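Kitchen Share meeting, Plimska House, October 2022
Minutes, typed up by me (Jahangir Debnath) from my notebook, so blame me for anything missing

We started a bit late because the kettle took forever, and then everybody wanted to talk about the cutting board first, so I let it jump the line.

1. Cutting board
The white one has yellowish stains on its lower half and opinions were strong! Half of us want a new one, the other half say a paste of baking soda and a night's rest will do it. We agreed to try the paste once, and if it looks the same at the next meeting we buy another. I said I'd do the scrubbing (why do I do this to myself). It stays upright in the steel rack in the meantime.

2. Money
We have 352 in the jar after paying for dish soap and the new sink plug. The boiler fund stands at 3000 and we are leaving that alone. The Kiltus people want 20 more a month for the pantry delivery. I thought that was steep, but the oats really are good, and the vote was to keep it until February and look again.

3. Coffee
Short one. Zoëga for the big pot, whatever you like for your own cup. Please write your floor on your own bag.

4. Stuff left on the counter
This took up most of the evening. We all went and stood in the kitchen for it, which I recommend for any argument about a kitchen. What we were looking at was the middle of the counter: a bunched-up paper towel with something blue and plastic in it, a yellow lid, a clear cup on its side, a crumpled see-through bag and a flat pinkish packet.

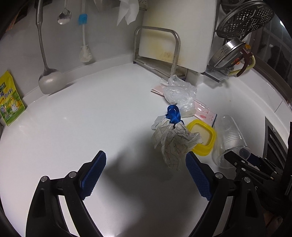 5. What we agreed about the counter
Wads of paper towel and empty bags go in the trash the same evening. Lids get matched to a box or go in the lid drawer, and any lid that hasn't found its box by February goes out. Cups get washed and put on the rack. Packets with food in them go up on your own shelf, closed with a clip.

The wall hooks are working well, so the ladle, the spoon and the silicone brush with the blue head stay where they are. I asked if the steamer plate and the strainer lid could live in the low cupboard once they've dried, and people were fine with that.

6. Anything else
The second floor would like quiet in the kitchen after 11 at night (fair enough, the walls are thin). The Mindura catalog is on the hall table if you want to add to the group order, just put your initials by the item.

Next meeting same place, and I'm bringing the plum cake.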